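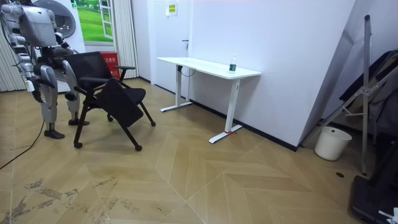

Jullo behind the black office chair, one arm forward over the backrest. The folding tablet is hanging down across the front of the seat.

Jullo build gallery: the chair job

Jullo is the humanoid we have been putting together at Wirkwood, the shared workshop Abla Geagea and I both rent time in. This page covers the chair work only. The leg build and the wiring have their own pages, and the links are in the menu.

The job is simple to state. Jullo walks up to a chair on casters, takes hold of the back, pushes it to a marked place and lets go. We picked it in January because it needs walking and arm control at the same time, and because a chair is cheap to run into. The only picture on this page so far is the one at the top. The notes below go with it, sorted by subject.

The chair

A black mesh one with a padded seat and small casters. It has a folding writing tablet, and the tablet makes the chair heavier on one side. When Jullo pushes with even force, the chair drifts toward that side. For a while we thought this was a fault in the walking code, and Abla spent two evenings on foot timing before we tried a plain chair and saw the drift go away.

We kept the tablet on. Folding it up changes the balance again, so we write down its position at the start of every run. Most of our runs have it down.

The hands

White shells over a simple closing grip. They do not feel much. There is one pressure pad in each palm, and for the top edge of a mesh backrest that is barely enough, as the mesh gives before the pad reads anything. The present setting closes the hand until the motor current rises, then backs off slightly. It holds well enough to push. It does not hold well enough to pull, and pulling is off the list for now.

One arm or two

We began with both hands on the backrest. The chair went straighter, but any error in where Jullo was standing got passed into the shoulders, and the arms fought each other. With one hand the chair turns more easily and Jullo has to correct more often. We are working with one hand until the corrections are smooth. Magnus Jardine's view (mine, since I write these pages) is that two hands will be the final answer. Abla disagrees and has written her reasons on the Jaber page.

Feet and legs

Light grey panels over the joints, flat black feet. The soles were bare plastic at first and slid on the floor. They now have a thin rubber sheet glued on. The first glue let go after 20 runs and the second kind has held since.

Step length is kept short while a hand is on the chair. A longer step brings the knee close to the chair's rear casters, and we have clipped one more than once. Slower pushing fixed most of that.

The cable

There is a thin black cable on the floor by the feet. Whoever is on the floor that day keeps it behind Jullo and clear of the casters. If the cable goes under a wheel we stop the run and start over, even when the run looks good.

Software

The balance code is ours. The part that plans the chair's path is called Mevurus and was written by Abla over the winter. It treats Jullo and the chair as one long object with a hinge in the middle, and plans for that. Earlier versions planned for the chair alone and left the legs to catch up, and the result was a lot of stopping and shuffling.

Logs are kept for every run, including the bad ones. We are a little past 2000 files now and most of them are short.

Where it stands

As of Sun 20 August the best session was 8 runs, 5 of them ending with the chair inside the mark. The other three ended with the chair turned too far. A straight push across open floor is dependable. A push with a turn in it is not.

Next on the list:

New palm pads, softer than the present ones
A turn to the left, then the same turn to the right
Letting go without nudging the chair
Two hands again, with looser shoulders

More pictures will be added under this heading as the turning work goes on. Part numbers for the hand motors and the rubber sheet are on the parts page. If you rent time at Wirkwood and want to watch a run, leave a note on the board by the sign-in book and one of us will write back with a time.

Magnus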